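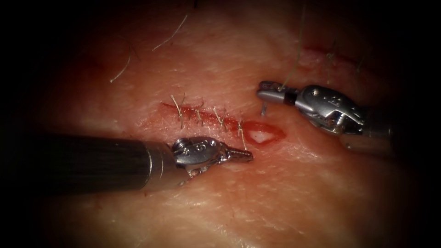 Attachment 1 - fixed camera view, four stitches tied, right end of the wound still open

Ticket 1267 - Odera suturing cell
Site: Zirkivdale
Opened by: Karabo Xaba
Status: open, waiting on rule change

KX 9:40
Auto mode faulted between stitches. Message is "tail not clear, arm L". Needle in the right driver, left jaws down near the loose thread. Held both arms, no motion since. Do I clear and resume or not? The Florkness sheet says clear and resume, our own sheet says hand over to manual. Can't both be right.

WB 9:52
Don't resume. Our sheet wins on site, always. Needle in a driver = manual handover, see rule 8. Florkness sheet was written for the bench rig with no needle loaded.

KX 9:58
OK. Handed over to console. Log pulled, 2073 lines, fault is near the end. Force limit on L was set to 400, is that the right number? Kavum profile has it blank.

WB 10:15
400 is right. Blank is a problem tho, blank means it takes whatever the last user left. Adding that to the ticket.

Before anybody goes back to auto:
- both tips in view, scope not moved
- needle parked or held by the person at the console
- loose thread cut or picked up by hand, never by a resume
- force limit typed in, both arms, read back out loud
- second person signs

KX 10:31
Second person signs where? Form has one box.

WB 10:34
Under the first one for now. Will fix the form.

KX 11:20
Replayed the log. Planner asked for the next stitch before the tail check on the last one came back. So the check ran but nothing was waiting for it. Looks like a timing setting, not the camera. Havent tried changing it, not mine to change.

WB 11:45
Agreed, leave it. Sent to Kavum with the log. Until they anwser: no auto past a tail check, one stitch at a time, confirm each. Florkness sheet comes off the wall today please.

KX 11:50
Sheet is down. Keeping ticket open for the Kavum reply and the new form.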